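Power strip

A power strip is a row of sockets in one long housing, fed by a single cord, and I've probably bought 20 of them in my life (no idea where they all went!). People also call it an outlet strip or a plug board. My friend Dolores Lyons just says "the long one."

Strips come in more colors than they used to, purple included, and plenty of newer ones have small USB-style slots next to the regular outlets — handy if you've lost your charger again. Cube plugs and travel adapters tend to pile up in the same spot, and mine certainly do.

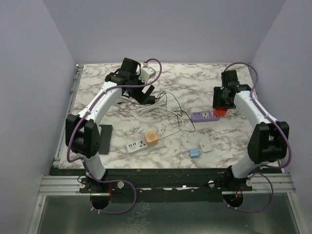 Sorting and storage

I wrap each cord loosely and keep adapters in a separate box. Harish Annamalai labels both ends of his cords, which I tried in March and gave up on after 8 labels. Never plug one strip into another, and toss any strip with a cracked housing or a frayed cord.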